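Fruit keeps going soft in the bowl – wire basket any better?

Posted in Kitchen and Food Storage
April 2023

Akash Saxena
Hi all, quick one, hopefully. We get a mixed fruit box every week and put the lot in a deep china bowl on the side in the kitchen. By day 4 whatever is at the bottom has gone. Usually the plums or a peach, with a wet patch under it, and then the thing next to it goes too. Last week I threw out 6 pieces of fruit which is daft at these prices.

Kitchen is small, gets the sun from lunch onwards, no pantry. Fridge is shared with my housemate and already rammed so I can't put everything in there. There are four of us in and out of the house and people only eat fruit if they can see it (me included).

Been looking at wire baskets. The shop in Endthorpe has a Flindach one for £16, and there's a cheaper one on the market for £10 with no name on it. Questions really are:

Does a basket make any difference or is it just for looks?
Does the wire mark soft fruit?
What do you stand it on? Worktop is oiled wood and I don't want rings or rust on it.
Can grapes go in with everything else or should they be kept apart?

Don't want one of those tiered stands, no room under the cupboards. Thanks in advance.

Flindach_fan
Yes get one. Had mine years. Fruit lasts loads longer.

marrowfat
Bit more of an answer for you as I've been through all this, sorry if it's rushed, on my lunch.

Basket helps, yes, but only if you stop piling. The trouble with a deep bowl is the weight on the bottom fruit and no air getting round it. Any damp just sits there. A shallow rectangular basket spreads everything out, so one layer or near enough, and you can see what's on the turn before it spreads. That was the big change for us. I check it when I'm waiting for the kettle.

Marking – depends on the grid. Wide gaps are bad, you get a soft peach sagging through and it ends up with a waffle pattern on its bottom. Go for a fine mesh. If it still bothers you put a folded tea towel in the base and swap it when it gets sticky. Not kitchen roll, it goes to mush.

For under it, just use a big dinner plate. Catches drips and bits of stalk, keeps the wire off the wood, and you can carry the whole thing to the table in one go. Doesn't matter if the basket pokes over a bit at one end. I tried a tray first but crumbs got under it and it was a pain to wipe. Plate goes in the dishwasher, done.

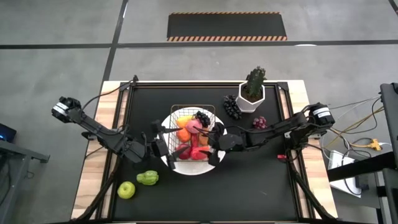
Wire basket on a round white plate, grapes up in the corner across from the yellow fruit.

Order you fill it matters as well. Hard stuff first, oranges and apples, they don't care what's leaning on them. Then anything softer round the edges where you can get at it. Grapes last, always on top or in a corner on there own, never underneath. Don't wash anything till you're about to eat it. I used to rinse the lot when it came in and was growing fur by the weekend.

Bananas – keep them out of it altogether. They ripen everything near them. Hook on the side of a cupboard, or just the other end of the worktop. Apples do it a bit too but we've never bothered splitting those off.

And get it out of the sun!! If yours comes in from lunch onwards no basket is going to save a peach. Ours lives on top of the microwave from June on, the far corner, and goes back on the table when the weather turns. Bit ugly, works. Not if your microwave is on all evening though, it warms up.

On the £10 v £16 thing, have a look at the rim. If the ends of the wires are folded under or covered, buy the cheap one. If they're just snipped off they'll catch your hands and your jumpers. And run a finger over the joins, if the coating is lumpy it'll flake and then it rusts, and that's where your rings come from. Dry it after washing whichever you get.

Katiyar
Agree with most of that, but I'd put the grapes in the fridge. They take up next to no space in a sandwich bag with the top left open, and they go wrinkly in a warm kitchen in two days flat. Put a handful in the basket in the morning if you want people to eat them.

Don't agree on the tea towel. Defeats the point, you've paid for air underneath and then blocked it up. Bit of that bumpy drawer liner cut to size is better, I got a roll from Zulex and it rinses off under the tap.

Other thing, could you just get the box every other week? Or swap the plums out. We asked ours to leave out soft fruit and they send more citrus instead, no extra charge. Worth an email.

Akash Saxena
Brilliant, thanks both. Went and looked at the market one and the wires are snipped off all the way round, so Flindach it is. Will try it on a dinner plate with nothing in the bottom first and see how the peaches do. Bananas already moved. Hadn't thought of asking about the plums, emailing them tonight.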